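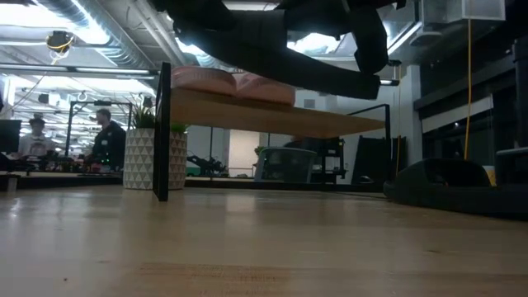 Figure 1. The shelf at table height, with two pink items on the wooden board.

Small Shoe Storage for Shared Rooms
Project report, Kenneth Belmonte

1. Why I picked this topic

Anyone who has shared a room knows what happens by the door. Shoes come off, they land wherever they land, and by the end of the week there's a little hill of them that everyone steps over. I grew up in a house like that (four people, one narrow hallway) and when our instructor asked us to choose an ordinary household task and study it properly, I knew right away what mine would be. I wanted to look at slides in particular, the kind you kick off without bending down, as they're the ones that never seem to get put away.

2. The rack

I looked at two racks before settling on one. The first, from Grillham, was a closed cabinet and really very handsome, but you have to open a door to use it, and I know myself well enough to say I wouldn't. The second was the Falteo, an open design with a pale wooden board on a thin black metal frame. It cost 1300, against 2970 for the cabinet, and I was happy to leave the rest of my budget alone! I liked that the wood went so nicely with the tabletop, too, although I promised my instructor I wouldn't grade on looks.

3. Setting up

I kept the footwear simple: one pink pair and one black pair. Two colors meant that a mismatched pair would show up at a glance from across the room. I also wanted a plant or two nearby, as a real entryway nearly always has something on it besides shoes, and a bare table would have made the whole job feel easier than it is at home.
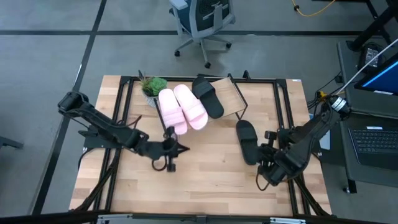 The order of work matters more than I expected when I wrote my proposal. If you take one shoe from each pair, you end up with halves all over the place and have to stop and think. Keeping to one color until both shoes are on the board, and only then starting the next, felt much calmer. I also went back and forth over whether the toes should face out or in. Toes out looks tidier, I think, but heels out makes it easier to slip your feet straight in, and my family is firmly divided on the question.

4. What I would change

The tilt of the board is friendly to slides and I'd keep it. I'd like a small lip along the front for smooth soles, and I'd like to try boots, which I left out completely. Next term I plan to borrow the taller Starnura rack and repeat the whole thing with 20 shoes, mixed sizes included.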